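Upholstery Fabric Care and Ratings: Frequently Asked Questions

14 shares | 3 comments

What does the abrasion figure on the swatch card mean?

It is the number of rub cycles the fabric withstood in a laboratory test before a set amount of yarn breakage. The figure measures resistance to flat rubbing only. It does not measure resistance to snagging, fading or staining. Two fabrics with the same rating can age very differently in a sunny room.

Does a flat weave wear better than a pile fabric?

In general, a tight flat weave hides wear longer. Pile fabrics such as velvet and chenille flatten under load and show marks from sitting. Flat weaves show pilling instead, mostly in the first months of use.

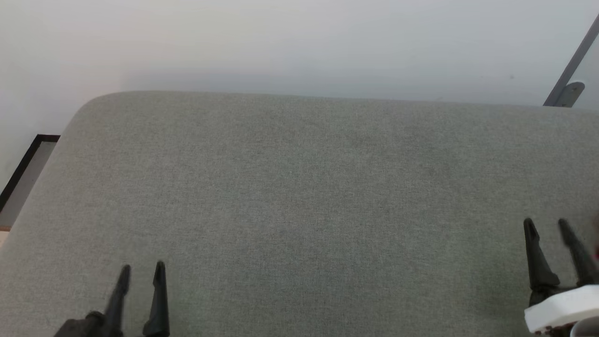
Woven upholstery fabric in gray-green, fine speckled texture.

What is pilling, and is it a fault?

Pilling is the gathering of loose fiber ends into small balls on the surface. It is not treated as a fault under the Tustosov or Lapiņa fabric warranties. Remove pills with a battery fabric shaver held flat. Do not pull them by hand. Pilling usually slows once the excess fiber has been removed.

How often should the fabric be vacuumed?

Once a week, with a soft brush head on low suction. Grit that works down between the yarns cuts them from below, and most early wear in the Grallthorpe range is traced to this.

Which cleaning code applies to my fabric?

The code is printed on the label under the seat deck. W means water-based cleaner. S means solvent only. WS means either. X means vacuum only. If the label is missing, treat the fabric as X until the order number has been checked.

Can I spot clean with tap water?

On W and WS fabrics, yes. Blot from the outside of the mark inward with a white cloth. Allow 20 minutes, then blot again with a dry cloth. In hard water areas use distilled water — mineral residue leaves a ring that is harder to remove than most stains. 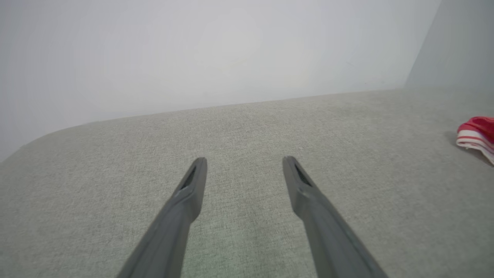 Ülle Rätsep writes that distilled water left a ring on her Conbridge cover as well, and that it cleared only after she dampened the whole panel from seam to seam.

Her method is correct for W-coded fabrics. Dampen the full panel evenly and let it dry away from direct heat.

Can replacement fabric be matched to an existing piece?

Only within the same dye lot. Conbridge shade 471 has been dyed in several lots, and the difference is visible when panels sit side by side. Send a cutting from the hem allowance before ordering.

2 people found this page helpful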